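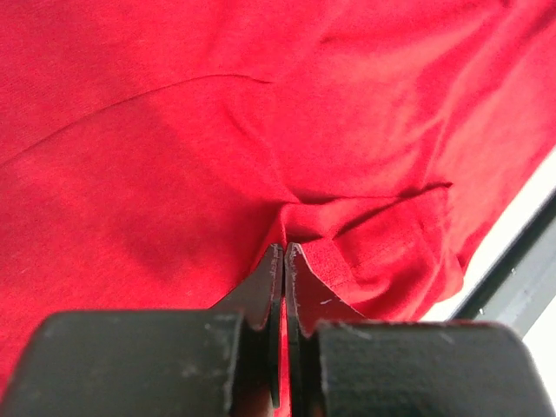

Zillholm Salon Training Fund: Interim Progress Report, January

Prepared for: Charmaine Maluleke, Grants Manager
Prepared by: Gwawr Harries, Program Lead, Gunville Academy of Hairdressing
Grant line: Entry-level color and cutting program, second cohort

1. Status

The program is on schedule for enrollment and cutting hours and behind schedule for color hours. Spending is under plan in the product line and on plan everywhere else. One change to the budget is requested in section 7.

Ten trainees were enrolled at the start of the reporting period. Eight remain. One left for a full-time reception job at a salon in Vidmar and one withdrew for family reasons. Both places stay open until the end of the current unit, after which a late entrant could not complete the required hours.

2. Attendance and hours

Attendance across the cohort was 82 percent of scheduled floor time. Most of the missed time falls in the early session, which starts before the first bus from Vidmar arrives. The early session has been moved back by half an hour. Attendance under the new timetable will be reported separately so that the two periods are not mixed.

Cutting hours are complete for all trainees through the one-length and basic layering units. Graduation is in progress. Two trainees have asked to repeat the layering assessment to improve a pass mark, and this has been allowed under the existing rules.

Color hours are short. The cause was the basin area, where a failed mixing valve took the backwash units out of service. Trainees could section, apply and time product on practice heads but could not rinse and tone on live models, and the awarding rules count only full services. The valve has been replaced. Make-up sessions now run on Wednesday evenings under Unai Villanueva, and the shortfall should be cleared before the color assessment opens.

3. Teaching

Unai Villanueva teaches color and chemical services. Mohammed-Awal Agbeko teaches cutting and textured hair. Vusumuzi Hendricks handles client bookings, salon placements and the consultation unit.

The textured hair unit was lengthened after the first cohort reported that it was too short to be of use at work. It now covers detangling, moisture assessment, blow-out on coily hair, two-strand twists and basic cornrow patterns. Practice heads with straight hair are unsuitable for most of this, so the unit relies on live models. Finding models was slow at first. A standing list is now kept at the front desk with each person's preferred times, hair type and any known sensitivities.

The consultation unit was moved to the start of the program. In the first cohort it came near the end, and trainees were working on clients for weeks before being taught how to ask about box dye, previous lightening or medication. Instructors report fewer mid-service stops under the new order. No formal measure of this was set up in advance, and the statement should be read as instructor opinion.

4. Health and safety

Patch tests are carried out ahead of every permanent and demi-permanent color service, following the product maker's directions. Records are kept with the client card. One client was turned away on the day of an appointment because no test was on record. The booking form did not state the requirement clearly enough and has been reworded.

Glove use was inconsistent at the shampoo station. Two trainees reported dry, cracked skin between the fingers, and both have been moved to nitrile gloves for all wet work. Barrier cream is now on every station. Mohammed-Awal Agbeko has added a short session on hand care to the induction day.

Shear sharpening is contracted out and up to date. Clipper blades are cleaned and disinfected between clients, and the log is signed at close.

5. Placements

Each trainee is to complete a placement in a working salon during the second half of the program. Six of the eight placements are confirmed. The remaining two depend on a salon in Gunville that is changing premises. Vusumuzi Hendricks is in contact with the owner and has asked for a firm answer before the end of the month. If the answer is no, the two trainees will be placed on the academy's own client floor for the same number of hours, with an outside assessor. That would satisfy the award but would give them less exposure to a commercial column.

Feedback from placement salons in the first cohort was that trainees cut to an acceptable standard but were slow. A timed practice block has been added as a result. Trainees log the start and finish of each service and review the record with an instructor every week. Blow-dry times have come down. Cut times have not changed much, and the instructors do not want to press the point before graduation is assessed.

6. Records and booking

Client booking and trainee hours were moved from paper to Ruliser at the start of the period. Setup took longer than planned. Trainee hours had to be entered twice for several weeks while the paper record was still the official one. The paper record has now been retired, except for patch test cards, which stay on file in both forms.

One known fault remains. A service split between two trainees is credited in full to whichever name is entered first. Until this is fixed, split services are corrected by hand at the end of each week.

7. Budget

Staffing, rent and assessment fees are on plan. The repair to the basin area was met from the maintenance line, which is now nearly spent. The product line is under plan as a direct result of the lost color hours, and part of that saving will be used up by the make-up sessions.

The academy asks to move the balance of the unspent product money into maintenance. The second backwash unit uses the same model of valve and is the same age as the one that failed. Replacing it during the spring break would avoid a further loss of floor time. A quote is attached to the financial return.

8. Risks

Color hours: may not be cleared in time if a further basin fault occurs. Covered by the request in section 7.

Placements: two unconfirmed. Fallback described in section 5.

Instructor cover: there is no substitute for Unai Villanueva in chemical services. A former instructor has agreed in principle to cover short absences but does not yet have current insurance.

Model numbers: adequate for cutting, thin for lightening services. Reduced-price appointments are being offered through the front desk.

9. Next period

Complete graduation and begin short hair and clipper work.
Clear the color shortfall and open the color assessment.
Confirm the last two placements and send start dates to all host salons.
Report attendance under the revised timetable.
Resolve the split service fault or agree a permanent manual process.

A decision on the section 7 request is needed before the spring break so that the plumber can be booked. Questions on the figures should go to Gwawr Harries. Questions on placements can go directly to Vusumuzi Hendricks.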